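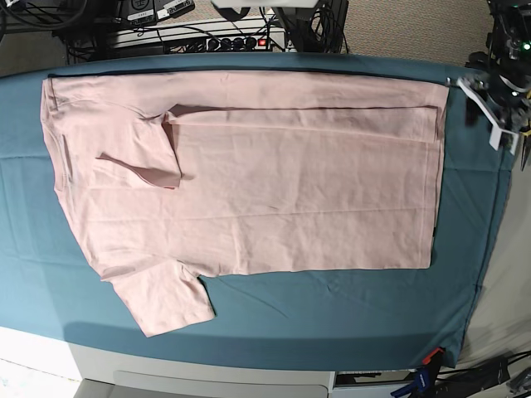
Senesham Community Clothing Exchange, Sorting and Folding Group

The first fold decides the stack

Most arguments about folding T-shirts are about the last step: thirds or halves, flat or upright, collar out or collar in. I think the last step matters very little. The quality of a folded shirt is fixed by the first long fold, the one that brings a side of the body and its sleeve in towards the middle. If that line is straight and parallel to the centre of the shirt, almost any finish will stack. If it wanders, no finish will save it.

The exchange put 1,388 tops through the folding tables in the last intake. A large share of them were plain short-sleeved cotton shirts, and those are the items that cause trouble on the shelves. Jeans hold a crease. Jumpers have enough bulk to hide a poor one. A light cotton tee has neither advantage, and any error in the side fold shows up as a wedge: thicker at one end than the other. Put ten wedges the same way round and the pile leans. Alternate them and it slides.

The side fold has two parts that are often treated as one. The body panel comes over first, along a line running from a point on the shoulder down to the hem. The sleeve comes with it and then has to be dealt with. Left alone, it sticks out past the far side on a narrow shirt, or lies across the body at a slant on a wide one. Our sheet allows a slanted sleeve as long as it stays inside the finished outline. I would go further and say the slant is preferable. Turning the sleeve back on itself to make it square adds a second layer of hem right at the shoulder, which is already the thickest part of the garment because of the collar ribbing and the seams. A sleeve lying diagonally spreads its thickness over a longer distance. It looks less tidy while the shirt is open and makes no difference once it is closed.

The usual objection is that a slanted sleeve leaves a visible ridge on the front. It does on a very thin fabric if the shirt is folded face up. Fold face down and the ridge is inside. 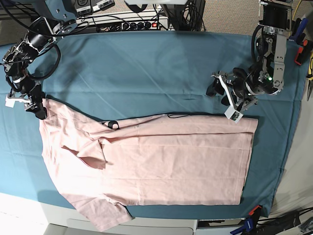 Light pink T-shirt, partly folded: one sleeve turned in across the body, the other still hanging past the edge of the teal cloth.

Orientation is the next point of disagreement. The older Skurnen method, which many of our members learned first, has the shirt laid with its collar at the far side of the table and the hem towards the folder. It suits a deep table. On a shallow one the shirt is better placed sideways, collar to one hand and hem to the other, so that the long fold runs left to right. The full length of the line can then be checked at once, and any drift between shoulder and hem is easy to see. In the upright position the far end is foreshortened and people routinely overfold it. I have changed to sideways for every adult size and would like the sheet changed to match.

The cost of the sideways position is that the near sleeve tends to drop off the front of the table before its turn comes. Some of the group consider this sloppy. I don't think it does any harm for the few seconds involved, with one exception: on stretch fabrics the weight of the sleeve can pull the near side of the body out of line. For those, move the shirt back 5 cm before starting. For ordinary cotton, leave it.

Surface matters more than people allow. Bare laminate is too slick. The underside of the shirt shifts as the top layer is drawn across, and the fold finishes somewhere other than where it began. A cloth cover gives enough grip to stop this. It should be plain and clearly different in colour from most of the stock, so that the hem edge can be read against it. White covers fail on that count, given how many white shirts come in. Patterned covers fail for everything. A mid-toned blue-green works with pale pinks, greys, whites and most darks. The cover does not need to be perfectly smooth, and a few soft creases do not transfer to the garment in the time it spends there. It does need to be long enough to hang over the end, otherwise it creeps.

Wrinkles in the shirt itself are a separate matter, and I disagree with the common advice to remove them all before folding. Fine creasing across the body has no effect on the outline. Smoothing it by hand takes time and often drags the side seams off line, which does have an effect. The two areas worth flattening are the collar, which bunches, and the hem, which curls. Everything between can be left as it falls.

I am less certain about folding boards. The Valter board gives a consistent width, and new members produce acceptable stacks with it in their first shift. It also fixes that width at one value, which is wrong for children's sizes and for anything over 2XL. The Peng board is adjustable, but the hinge stands proud of the panel and leaves a mark along thin fabric. My preference is to teach the long fold by eye on a covered table and keep the boards for the Sunday intake, when speed counts for more than fit.

The current sheet gives four lines to the final fold and one to the side fold. Those proportions should be reversed. The final fold needs only a target height, and the shelves here take 50 mm per pair without crowding. The side fold needs a starting point on the shoulder, a finishing point on the hem, a rule for the sleeve, and an instruction to compare both ends before the second side is started.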